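十二月 遥操作采集记录(厨房岛台,仿真)

上午九点开机。任务还是“把灰杯子放进木碗”,场景用 Lerkeck 库里的黑色大理石岛台那套,机械臂基座在岛台外侧,从左边伸过去。今天的目标是补 60 条示范,上一批里能用的太少,训练出来的策略在杯子上方老是停住。

操作员:上午我,下午 Kojo Ametepe。Mawuli Quaye 负责回放检查。

设备与设置
主手用 Grillari 那只,关节映射没动。控制频率 30 Hz,录制频率相同。录制软件是 Clurnilard,更新后第一次用,配置文件要重新指路径,旧路径不会报错,但数据会写到默认目录里去。我前三条就这样写丢了,后来在默认目录找到,已经移回来。
主手缩放系数先按原来的 1:1,后面改了,见下文。
夹爪开合绑在扳机上,松手为开。

上午
先空跑了几遍,熟悉手感。主手和仿真里的臂之间有一点延迟,慢动作时感觉不到,快速横移时末端会滞后,停手以后它还要往前走一小段。所以接近杯子的最后一段必须放慢。我给自己定的做法是:先把手腕移到杯子后上方,停一下,确认两指朝下,再往前往下送。

比较麻烦的是木碗的位置。碗正好在前臂下面,从主视角看过去有一部分被臂挡住,操作员看不到碗的全貌,放杯子时只能凭碗沿露出来的那点判断。我试过把视角往右转,碗是看清了,但左右方向和主手对不上,手会往反方向推,连错两次之后转回来了。 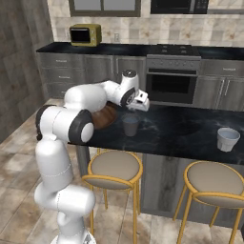
后来的办法是多开一个小窗口,从岛台正上方往下看,只在放杯子那一步瞄一眼,平时还看主视角。小窗口不参与录制,策略训练用的图像还是原来的相机,这一点跟 Mawuli 确认过。他担心的是操作员看到了策略看不到的东西,示范里的动作在策略的图像里找不到依据。这个担心有道理。折中的做法是把肘部抬高一些,让前臂少挡一点碗,主视角里至少能看到碗口的前半边。抬肘之后可达范围够用,没有碰到关节限位。

缩放系数改成 0.6。1:1 的时候手稍微一抖,夹爪就会蹭到杯口,杯子在仿真里很轻,一蹭就倒。改完以后单条时间变长,但倒杯子的情况少多了。代价是横移时主手行程不够,要踩离合重新摆一次手。踩离合的瞬间臂是静止的,录下来就是一段停顿。这种停顿我先留着没剪,等 Mawuli 看回放再定。

中午前又碰到一次夹爪穿模:手指合上时有一根陷进杯壁里,杯子随后弹飞,落到岛台外面。把接触刚度调低一档,仿真步长减半,之后没再出现。步长减半以后机器有点吃力,画面偶尔卡一下,录制的时间戳是均匀的,查过了。

下午
Kojo 接手。他第一次用这只主手,先练了 8 条,不计入数据。他的习惯和我不同,喜欢一边下降一边转手腕,轨迹比我的圆滑,但到杯口附近姿态还没转到位,有两次从侧面把杯子推走了。跟他说了先转后降,他照做之后成功率上来了。

和 Kojo 讨论了一个问题:示范要不要统一风格。我倾向于接近和抓取这两段统一,中间的搬运段不管。Kojo 认为失败后重新抓的那种也应该留一些,策略总会抓空,没见过怎么补救就会僵在那里。上一批策略停在杯子上方,可能就是这个原因:我当时把所有抓空重来的都删了。同意他的意见,今天抓空重来的单独打标签“retry”,保留,训练时先加进去试一次。

右边那只白杯子是干扰物,位置每条随机,范围限定在岛台右侧。开始时随机范围给大了,白杯子会生成得太靠近台沿,有一条刚开始录就自己掉下去。边界往里收了一截。高脚凳和后面的橱柜都是固定的,不参与随机化。

回放检查
Mawuli 下班前看完上午的部分。意见如下:
踩离合造成的停顿,超过半秒的剪掉,短的留着。脚本他来写。
有几条放杯子时松手太早,杯子是掉进碗里的,最后虽然在碗里,不算合格,标记为“drop”,不进训练集。
起始姿态太集中,几乎每条都从同一个位置出发。以后每条开始前给臂加一个小的随机偏移。我原来以为配置里已经打开了,查了一下,更新后默认是关的。下午 Kojo 录的也受影响,不重录,注明即可。

数据放在 Lamptey 服务器上,上午和下午分两个目录,操作员写在元数据里。

待办
起始姿态随机偏移打开,并在录制界面上显示出来,免得又漏。(我)
剪停顿的脚本。(Mawuli)
主手延迟量一下,分清是网络还是滤波。滤波窗口可能设得太长。(Kojo)
下次试着把木碗的位置也随机,先小范围,看前臂遮挡会不会更严重。
离合踏板有点松,踩下去有时没反应,用之前先检查插头。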